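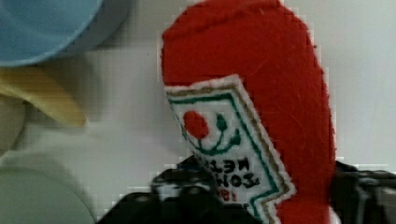
Red felt ketchup bottle with its stitched label.

Judgate bench caliper with the data cable: long review
Bendik Hägglund, 14 January 2021

I've been using the Judgate digital caliper at work since September and a few of you have asked how I'm getting on with it, so here goes. I do incoming inspection for a small shop at Ristness. We buy in turned parts, mostly bushes and spacers, and somebody has to check them before they go anywhere near assembly. That somebody is me, plus a lad two afternoons a week.

Before this I had a Dahlgren, the older one with the thumb wheel that squeaks. Lovely thing, still got it in the drawer. But I was reading the number off the screen, writing it on a sheet, then typing the sheet into a spreadsheet, and I reckon you can guess how many 6s turned into 0s along the way. (My handwriting is terrible. It was terrible at school too.) So the whole point of the Judgate for me was the cable and the little button on it.

First impressions then. It comes in a hard case with foam that fits properly, a spare battery, the cable, a setting ring and a certificate folded so many times that it won't lie flat in a ring binder. The jaws are nicely finished. I held them closed up to the window and couldn't see any light between them, and I couldn't feel any play in the slider either. The depth rod is a bit bendy for my liking, but I hardly ever use it.

The screen is great! Big fat digits, no backlight, readable from an angle when the part is stuck down in a fixture and your neck won't go any further. The zero button is on the left, which took me a week to get used to after the Dahlgren, and I did zero it by accident more than once with a part in the jaws. There's a lock for this. You hold the button down until a tiny key shows on the screen. Do it on day one, it's on the last page of the booklet where I didn't look.

Now the cable. It plugs into the computer and behaves like a keyboard, so you click in a cell, measure, press the button, and the number drops in and the cursor moves down. No software to install, which made our IT chap very happy. I've put 1798 readings through it up to this week and I have checked a fair few against the screen as I went, and I haven't caught it sending a wrong one yet. It has missed a press now and then, though, when I've been going fast, and if you're not watching the spreadsheet you end up one row out for the rest of the tray. I now have the computer beep on every entry and that's sorted it for me. 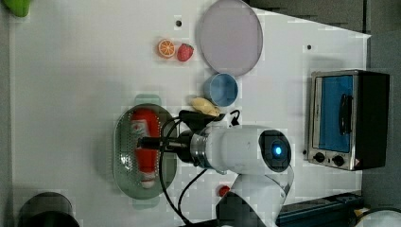
The plug end is where I'd moan a bit. It pushes into a slot under a rubber flap, and the flap doesn't want to stay out of the way, so you're holding it back with a fingernail while you feel for the socket. Once it's in, it's in. But I like to unplug the caliper when I walk over to goods-in, and doing that several times a day has already made the flap go floppy. I've ordered a new one from Canine, who do the spares over here, and they were quick to answer the phone and very patient with me not knowing the part number.

What about the actual measuring? I did a proper repeatability check once I'd had it a while, the same parts measured over again by me and then by the lad, in a mixed-up order with neither of us looking at the other's numbers. I'm not going to paste the whole table in. We came out closer to each other than we ever did with the old one, and most of what difference there was came from how hard he squeezes. He squeezes like he's cracking walnuts. After I showed him to use the thumb roller and let it stop by itself, his numbers settled down nicely.

One thing I'd say to anybody thinking of buying it for tight bores: don't. Inside measurements with any caliper are a bit of a guess on small diameters, and a nice screen doesn't change that. We have a part with a bore tolerance that I'd never trust to this, and it goes on the bore gauge like it always did. For outside diameters and lengths with a sensible tolerance, I'm happy.

Batteries: I'm on my second. It doesn't switch itself off while the cable's plugged in, so if you leave it connected over the weekend you'll come back to a dim screen on Monday. Ask me how I know.

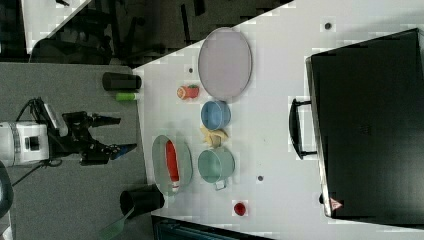

Does the Judgate still need checking if it came with a certificate?

The certificate only tells you how it was on the day they tested it, so yes, keep checking it. I clean the jaws, close them, look at zero and measure one gauge block every morning, and I write the result in the log.

Price next. Ours was £417 with the cable, and that is a lot for a caliper, I know. You can get one without the cable for a good bit less, but then I'd just stay with the Dahlgren. If you type in numbers all day it pays you back in time and in fewer rude emails about row 7. If you measure a handful of parts a week, save your money.

I'd knock a mark off for the flap and half a mark for the battery business, and I'd still buy it again. Next job is trying the foot pedal, which plugs into the same cable and leaves both hands free. I'll add a note underneath when I've had it a few weeks.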